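Kategorie: Handhabungstechnik / Greifer im Vergleich

Weiche Backen, harte Zahlen

Zwei handgeführte Parallelgreifer mussten sich in unserem Vergleich an Haushaltsgegenständen bewähren: der Urberg mit glatten Backen und der Jelum mit gerippten Gummiauflagen. Beide werden ohne Roboterarm betrieben, der Bediener führt das Werkzeug von Hand, die Kamera zeichnet mit. Aus den Aufnahmen entsteht später die Steuerung für den Arm.

Insgesamt liefen 306 Griffe pro Gerät, verteilt auf 15 Objekte. Die Auswertung übernahm Deisy Echeverri mit der Software Jokutness, die Öffnungsweite und Lage der Backen aus dem Kamerabild schätzt. Gewertet wurde ein Griff erst, wenn das Objekt angehoben und ohne Nachfassen wieder abgestellt war.
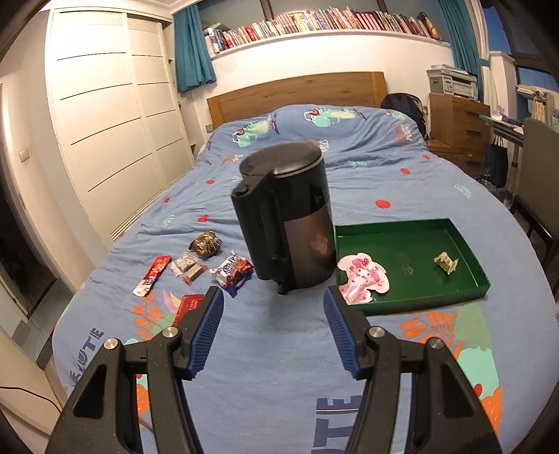
Gerippte Auflagen, Backen geöffnet: Anfahrt auf den Wasserkocher, abgestellt auf einer Bettdecke.

Nachgiebige Unterlagen trennen die Kandidaten deutlicher als die Objekte selbst. Auf der Tischplatte lagen beide gleichauf. Auf Textilien kippt ein hohes Objekt schon bei leichtem Kontakt, und die zweite Backe trifft dann schräg auf. Der Jelum gleicht das über die Auflagen teilweise aus, der Urberg rutscht an glatten Gehäusen ab. Dunkle, spiegelnde Oberflächen erschweren zudem die Lageschätzung – hier half nur eine langsamere Anfahrt.

Bei flachen Verpackungen kehrt sich das Bild um. Die Gummirippen schieben dünne Folie vor sich her, die glatten Backen fassen sie an der Kante. Der Speicherbedarf lag bei beiden Geräten bei fast 300 Megabyte pro Objekt. Ein Nachtest mit dem Controller von Virág ist für März vorgesehen.

Kommentare

ralf_k: Wurde der Wasserkocher leer oder gefüllt gegriffen? Bei gefülltem Behälter wandert der Schwerpunkt.

Messknecht: Auflagen altern. Bei uns war der Gummi nach 2.158 Zyklen blank.

t.home: Bitte beim Nachtest auch die Schließkraft angeben.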